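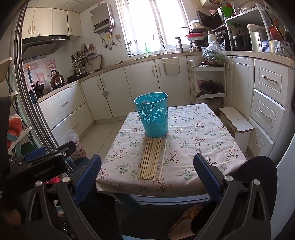 Minutes of the May meeting, Wollora Housing Cooperative

Place: common room, ground floor
Start: 6 p.m.
Chair: Henryk Makowska
Minutes: Weronika Malinowski

1. Opening

The chair opened the meeting and welcomed the members. There were enough members present to make decisions. The list of presence was signed at the door and is kept with the paper copy of these minutes. The agenda was accepted with one change: the point about bicycles was moved before the point about the garden, as two members had to leave early.

2. Minutes of the previous meeting

The minutes were read and accepted. One correction was asked. In the point about the stair lighting it was written that the lamps on the third floor were replaced. They were ordered but not yet replaced. The secretary will correct this.

3. Heating

The chair reported on his talk with Endar, the company which serves our boiler. The yearly check was done. The boiler is in acceptable condition, but the pump is old and makes noise in the mornings. Endar proposes to change the pump before the next heating season. The price of the pump with work is 2000 dollars.

There was a long discussion. Some members wished to wait one more winter. Others reminded that the last time we waited, the repair was made in January and the building had no heating for 3 days. A member from the second floor asked if a used pump is possible. The chair answered that Endar gives no warranty on used parts.

Decision: the pump will be ordered from Endar. The money will be taken from the repair fund. Accepted with 6 votes against.

4. Bicycles in the entrance

It was said again that bicycles must not stand in the entrance, also not for a short time. The mail carrier complained that she can not reach the lower mailboxes. The owners of the bicycles answered that the cellar door is too heavy and closes by itself, so it is difficult to bring a bicycle through it alone.

The proposal to put a hook on the wall, so that the door can be held open, was liked by everybody. Bosman, the hardware shop at the corner, has such hooks. Weronika Malinowski will buy one and Henryk Makowska will mount it. After this is done, the bicycles will be stored only in the cellar.

5. Garden and yard

The two apple trees were cut in March. The branches are still lying behind the garage and should be taken away before the grass is mowed. The city collects branches only if they are tied in bundles. Members who have time can come on the morning of the yard cleaning and bring gloves and string.

A request came from the families on the ground floor to have a bench near the sandbox. Vurkisby, the furniture workshop, offers a simple bench for 200 dollars, delivery included. One member thought it is better to repair the old bench, which stands in the cellar. It was agreed to look first at the old bench. If the legs are rotten, the new one will be ordered without a new vote, as long as the price stays the same.

6. Laundry room

The new schedule works well for most members. The problem is with the evening hours, when the laundry is often left in the machine after the end of the program. It was asked to take out the laundry in time. If somebody must remove the laundry of another person, it should be put in a clean place and not on the floor.

The question whether the laundry room can be open after 10 p.m. was discussed shortly. The members living above it are against. The hours stay as they are.

7. Summer dinner

The members want to repeat the common dinner in the yard. Everyone brings one dish and own plates. The cooperative pays for drinks and paper napkins. Last year there were not enough tables, so members who have a folding table are kindly asked to write their name on the sheet near the mailboxes. The date will be decided at the next meeting, when we know more about vacations.

8. Other matters

- The key to the attic is missing from the box. Who has it, please bring it back.
- The intercom of the left staircase has a bad sound. The chair will call the electrician.
- A member asked to receive the minutes by e-mail. The secretary will do this for all who give their address. A paper copy will still hang on the board.

9. Closing

There were no other questions. The chair thanked the members for coming and closed the meeting at 8:15 p.m. The next meeting will be announced on the board in the entrance.

Written by Weronika Malinowski
Checked by Henryk Makowska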